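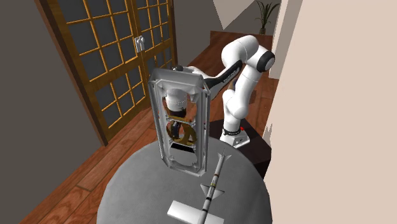
1/ New result from our group, written up with Joar Viklund. We wanted to know if an arm trained only in simulation gets better at reaching past obstacles when the clutter on the table is the wrong size for the room.

2/ Most tabletop sets use cups, cans and boxes. They're all close to the same height, so the policy learns to come in from above and never has to plan around much. We call our object set Caravel. It has tall open frames, long thin models like rockets, and other awkward shapes.

3/ The method is simple. For each training scene we pick 2 objects, drop them on the table at random poses, and throw out any layout where the arm has no collision-free path. What's left goes to a motion planner, and the planner's paths become the demonstrations.

4/ The room gets changed too. Walls, floors, doors, furniture and plants come from a separate pool of 32 interiors. We kept that pool the same for every run so the background couldn't explain a difference.

5/ Baseline is the same network, same number of demos, ordinary household objects. Both were tested on 9 layouts neither had trained on. The baseline failed 2 of them by clipping something with the forearm. The Caravel policy cleared all 9.

6/ Nine layouts is a small test. I wouldn't put much weight on the gap until we run a bigger one. The part I trust more is where the contacts happened: on the forearm, with the gripper well clear.

7/ Frames with openings were the hardest to get right. Our first collision meshes filled the holes in, so the planner treated a frame like a solid slab. Vilmos Szekeres found that in February and we had to regenerate everything.

8/ Everything so far is in simulation. Real arm tests are next, and we still have to print the objects. The long ones may need to be made in sections.

9/ Object meshes and the layout generator go up 8th July. Planner settings will be in the same folder. If a mesh loads at the wrong scale, check your units first. Ours are in meters.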